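Inicio | Foros | Manualidades y mesa | Buscar | Entrar

Foro Flimada > Manualidades y mesa > Cubrir la mesa grande con papel kraft y cinta azul

14 respuestas · 3 compartidos

**tizaycola**
¡Hola a todos! Llevo desde marzo forrando la mesa grande con papel kraft marrón y por fin me he lanzado a cuadricularla entera con cinta azul de pintor. ¡Qué cambio! Pongo cada pieza en su casilla, pruebo combinaciones de vajilla, muevo, vuelvo a mover, y luego sé dónde estaba cada cosa. ¿Alguien más trabaja así?

**lana_y_barro**
Yo, pero sin cinta. Lápiz y regla larga. La cinta al quitarla se lleva medio papel y a mí me duele tirarlo.

**tizaycola**
Pero es que el lápiz no se ve desde el otro lado de la mesa, y el azul sobre el marrón se ve de maravilla :) Además el papel lo cambio igual cuando está muy arrugado, con el rollo de 500 g que compré en Gillora tengo para rato.

**remo33**
500 g será el peso del rollo, no el gramaje, ¿no? Si es papel fino te va a hacer bolsas en cuanto apoyes los codos.

**tizaycola**
El peso del rollo, sí, perdón. Alguna arruga hace, pero con 2 tiras de cinta por debajo del borde aguanta bien tirante.

**lana_y_barro**
Sigo sin verlo. Para fotos de vajilla o para ordenar estantes vale, pero para pintar encima las tiras hacen escalón y el pincel tropieza. Lo probé con un mantel de los de Vikidau, que ya viene cuadriculado, y lo mismo.

**mirlo_azul**
Ahí le doy la razón a lana. Para pintar, liso. Para colocar, cuadrícula, ¡y cuanto más grande mejor! En una escuela de Riihimäki tenían una mesa de cortar con la cuadrícula grabada en la madera, decían que era de 1833. Me quedé un buen rato pasando la mano por encima.

**remo33**
1833 me parece mucho decir para una mesa de cortar, pero bonita sería. Tizaycola, ¿las líneas las mides o van a ojo?

**tizaycola**
Los extremos medidos y el resto a ojo, lo confieso. ¿Nos enseñáis las vuestras? Va la mía. 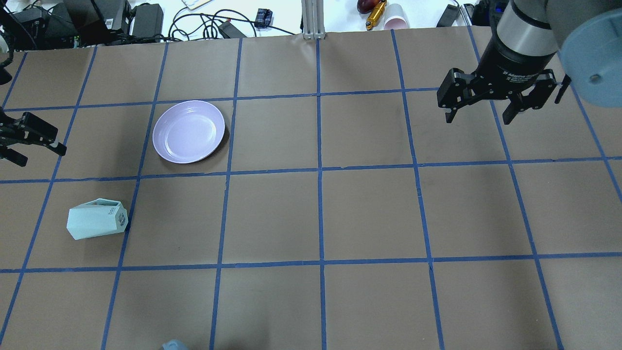

Última edición por tizaycola: 2 de octubre de 2020

El plato lila me tiene enamorada, con ese borde ancho y el brillo que coge en el centro, y en el kraft resalta muchísimo. Lo verde menta facetado lo he dejado tumbado porque así se le ven mejor las caras. Y sí, remo, hay tiras que hacen olas y el papel ya tiene sus marcas y sus manchas, ¡pero qué gusto da colocar cosas ahí! Lana, acepto apuestas sobre cuánto papel me llevo cuando despegue la cinta.

Temas relacionados
- Vajilla en tonos pastel: ¿mezclar o no mezclar?
- Restos de cinta de pintor en madera sin barnizar
- ¿Dónde guardáis los rollos de kraft?
- Manteles Vikidau: opiniones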